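Small rooms, fixed furniture: notes from a conversation about children's bedrooms
Tuesday, October 1, 2019

The planner we spoke to has spent 14 years laying out bedrooms for families in apartments, first at Halvorsen and now at Feseck, a four-person office in Ekthorpe. She asked to be quoted without her name, as she usually does, and she began with measurements before we had sat down.

"Most of the rooms I get were drawn as storage rooms or studies," she says. "Then a child arrives, and the room has to hold a bed, a desk, a shelf and a closet. The floor plan has not changed. The load on it has."

Her method starts at the door swing. She marks the arc on the plan, then the window wall, then the outlets, and only after that the bed. The bed goes on the longest uninterrupted wall if one exists. In the Fedivthorpe apartments, where she worked through August, it does not exist in 51 of the units, and the bed has to share a wall with either the closet or the desk.

"Share it with the desk," she says. "A closet door needs clearance every morning. A desk chair needs it for an hour after school, and it rolls."

She is particular about chairs. A padded back and a wheeled base suit a child who is still growing, provided the seat height adjusts and the casters match the floor. Hard casters on a hard floor travel too far. She specifies soft ones and checks them at the first follow-up visit, when she also tightens the bed frame.
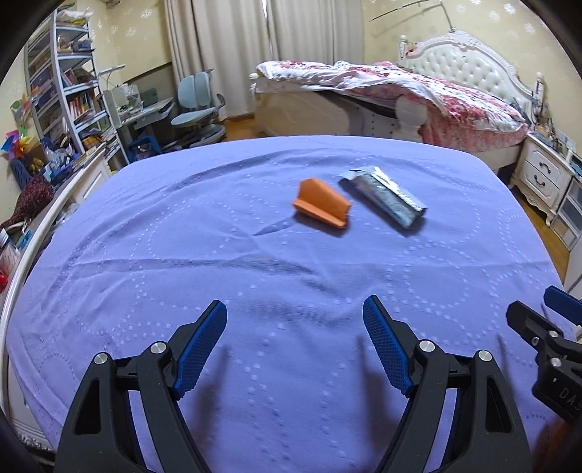 Bed surfaces come up in every project she takes. A mattress is the largest horizontal plane in a small room, and children use it as a second desk, a play table and a place to eat. She does not try to prevent this. She looks at what ends up there and plans storage within reach of it. An orange block and a snack bar in torn foil on the sheet tell her two things: the toy storage is too far from the bed, and the room needs a waste bin next to it. "The shelf can be tall and full of books and the desk can have its own lamp," she says. "The child still sits on the bed, so something has to be low and close to the bed."

Low storage, in her terms, means an open basket or crate that a child can drag with one hand. Lids are left out. She keeps the top edge under 465 millimeters, which lets it slide below the desks she normally orders, and she sets a limit of 2 per room. Parents often ask for more. "A third one fills with things that belong in the first," she says.

On tall shelves her advice is conventional. Anchor them to the wall at the top, put the heavy books on the bottom rows, and leave papers in upright files so that a stack does not slide when one sheet is pulled. She dislikes loose papers laid flat on top of books – they hide the titles and the child stops looking.

Color interests her less. She will accept any wallpaper the family already has, small prints included, and spends the budget on lighting and curtains. Floor-length curtains are fine if no heater stands under the window. For the air conditioner she asks one question, which is whether it blows directly on the pillow. If it does, she turns the bed end for end before considering anything that costs money.

Long items are the part most plans miss. Fishing rods, rolled posters, umbrellas and tripods have no drawer that fits them, so they lean in a corner until they fall. She mounts two padded hooks high on a wall, level with each other, and notes the position on the drawing.

The follow-up visit takes place six weeks after the furniture is in. She brings the original plan and a pencil, and marks where things have moved – usually the chair, the bin and one of the crates.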